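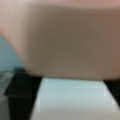
R. Farquharson

Chapter 4
Surfaces, Light and the Choice of Wall Colour

Few decisions in the finishing of a room are made as quickly, or regretted as often, as the choice of a plain neutral colour. Beige, tan, stone and putty are commonly treated as safe. In practice they are among the most demanding colours to specify, for they carry small amounts of red, yellow or grey that only become apparent once a large area has been covered. A matte tan surface may look lighter and more beige on one side and browner or greyer on the other, although it has a single colour throughout.

This chapter is concerned with the way in which light alters the appearance of painted and unpainted surfaces inside a building. It assumes that the reader has completed Chapter 3 and is familiar with the terms hue, value and sheen. Students who are unsure of these terms should return to the summary table before going further.

4.1 Why samples mislead

A manufacturer's colour card is normally viewed in the hand, at close range, against a white border. A wall is viewed from several paces away, beside floors, curtains and furniture, and at different times of day. The two conditions have little in common. The usual remedy is to paint a board of generous size and to move it from wall to wall before an order is placed. The board should be given two full coats and allowed to dry overnight – a single thin coat lets the base colour through and will give a false reading.

The Grulton reading room, which is discussed at length in section 4.5, offers a useful case. The original scheme was chosen from a card in July and applied in September to all four walls. On the north wall the paint was judged too grey, and on the west wall too pink in the late afternoon. The room was repainted the following year at a cost of £2355, including the hire of a tower. No fault was found in the paint itself.

4.2 Reflectance

The share of light that a surface returns to the room is expressed as a percentage. A ceiling in a working space is generally finished at 70 per cent or above. The walls at Grulton were first painted at 40 per cent, and a trial panel in the entrance passage measured 28 per cent. Neither figure is wrong in itself. Both must be considered together with the size of the windows, the depth of the room and the tasks to be carried out there.

Sheen must be considered separately. Two paints of equal reflectance may behave quite differently if one is matte and the other has a slight gloss, as the second will show a bright band wherever it turns towards a window or lamp. Curved corners and rounded edges make the difference plain.

Readers will need a sample board, a desk lamp and access to a room with at least one window for the exercises in section 4.3.

Edau Course Books – Contact the publisher | © Edau 2021. All rights reserved. | Back to top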